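The Last Honest Dial
In praise of the small white microwave and the knob that runs it
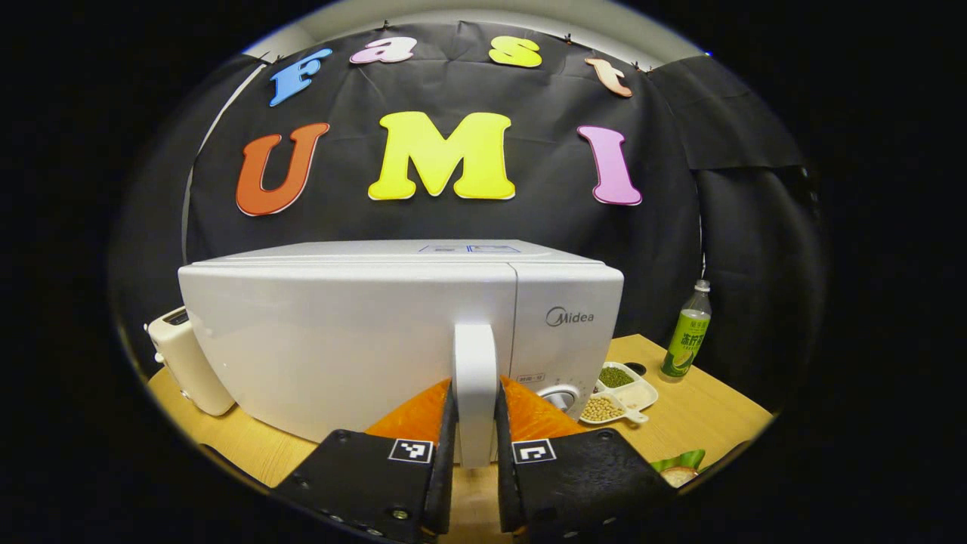

My first microwave cost me 31 dollars and a favor I am still working off. It had a dial, a door with a handle, and no opinions. It did not sing when it finished. It did not ask whether my potato was fresh or frozen. I gave it away when I moved in with someone who owned a better one, and I have been apologizing to it in my head ever since.

The better one had 70 buttons. I exaggerate, but it did have a program called Condori Gentle Crisp, which made bread warm and sad at the same time. To heat a cup of coffee you pressed Menu, then Beverage, then a number, then Start, and by then you might as well have gone to the café.

"People come in wanting fewer choices and leave with more," says Hanne Kirkegaard, who has sold kitchen appliances in Vadside long enough to have been wrong about bread machines twice. She keeps a plain dial model in her own kitchen and is slightly embarrassed about it. When I asked which of the fancy ones she would buy, she offered me a mint.

A dial asks very little. You turn it past where you want it, you turn it back, you hear a ticking noise. There is a faint sense that you are defusing something. Fikri Mandagi, a repairman in Brenden with a workbench I would describe as geological, likes a knob for its manners. "You can work it with your elbow," he told me, and then did, while holding a sandwich.

The handle deserves a word too. A great many doors now open by means of a big square button, and the big square button is the first thing to go. Mandagi has a drawer of them. A handle you just pull, and if you are the impatient type you pull it with four seconds left, the way my father did, every time, so that ours spent the whole of my childhood owing somebody four seconds.

Then there is the matter of color. White appliances were out for years. Kitchens went to steel, and then to a black finish that holds a fingerprint the way a museum would. White is now said to be coming back, by the same people who told us to get rid of it. I never took their advice, mostly from laziness, and am suddenly in fashion.

My current oven is white, with a knob low on the right, bought secondhand from a neighbor who was upgrading. It sits on a wooden table. It does soup, leftovers and, on bad evenings, one potato. Five minutes, turn it over, three more. Salt. I've had dinners with 527 steps that were worse, and at one of them I was asked to admire the foam.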